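The home test that wants to know you better

Three drops of blood, a prepaid envelope and a password. For £66, the Pulline kit promises to tell you what your body has been trying to say. I have done it twice now and I am still not sure my body was speaking.

We use cookies to improve your experience and to show you content you may like. Accept all / Manage choices

The kits are easy to find. They sit by the till in chemists, between the lip balm and the reading glasses, and they turn up in the breaks of podcasts about sleep. Pulline checks 17 markers, among them iron, vitamin D, a few fats and a thyroid hormone. Its rival Inderer checks 16 and charges more, on the grounds that it also sends you a meal plan.

I bought both, pricked the same cold thumb on the same morning and posted the two envelopes from the same postbox. Pulline told me my vitamin D was "low, take action". Inderer had it down as "fair". When I dug out the actual numbers, hidden two taps down in each app, they were close enough that any GP would have called them the same result. The difference lay in where each firm had drawn its lines, and Pulline, which sells a vitamin D spray, had drawn its line rather high.

I asked the company how it had picked the cut-off. A spokesman wrote back that the ranges were "set with wellness in mind". I asked what that meant and got a link to the page I had been reading when I wrote to him.

Emmanuel Muriithi spent most of his working life in hospital blood testing and now teaches it. He has no quarrel with people wanting to know things about themselves. His trouble is with the word "normal".

"A normal range is usually where you find the middle 95 per cent of healthy people," he told me. "So one in 20 healthy people falls outside it. Now give that person 17 tests. You can nearly promise them something in red."

It is a simple sum and I could not find it in either app. What I found was a great deal of red. My second Pulline result, taken six weeks after the first, had moved iron from green to amber and a liver marker the other way. I had changed nothing except my brand of tea. The app congratulated me on the liver.

The firms will say, fairly enough, that some customers do learn something they needed to know. Kinoshita, a newer name that sells to employers, told me about a customer whose blood sugar reading sent him to his doctor in time. I don't doubt that he exists. I would like to hear as well about the people who went to their doctor with an amber iron reading, had it done again from the arm, and were sent home. Kinoshita said it did not collect that information. Somebody pays for those visits, and it isn't Kinoshita.

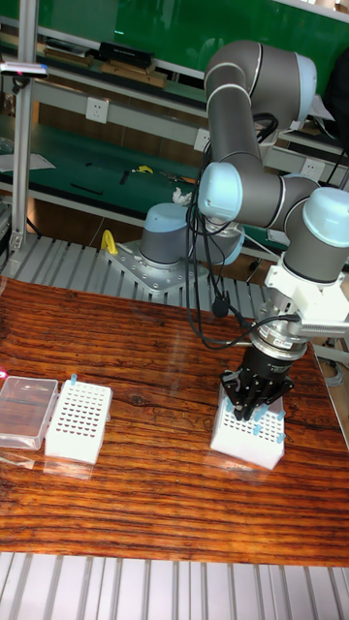
A gripper lowered among the pipette tips.

Then there is the matter of the thumb. Blood squeezed from a finger is not quite the same stuff as blood drawn from a vein. Press too hard and you get fluid from the tissue along with it, and damaged cells can push some readings up. The leaflets say, in small type, not to squeeze. Anyone who has stood over a sink trying to fill a tube the size of a pen lid will know how that goes.

Irnar, which began with food tests and has since moved into blood, offers a "health age" as well. Mine came back four years older than I am. A subscription would help me bring it down, the email said, and if I signed up before the end of April I could have the first month free. I asked for the sums behind the figure and was told they belonged to the company. The website speaks of a study of 1,000 users, all of them paying customers, with no comparison group that I could see.

Muriithi's advice is dull and costs nothing. If you feel ill, see someone. If you feel well and are curious, ask what you would do differently if the answer came back bad. For most of my 17 markers, the reply would be to eat more vegetables and go to bed earlier, which my mother has been telling me for years.

I still have one unused kit in the bathroom cabinet. It expires next spring, and the app has started sending reminders.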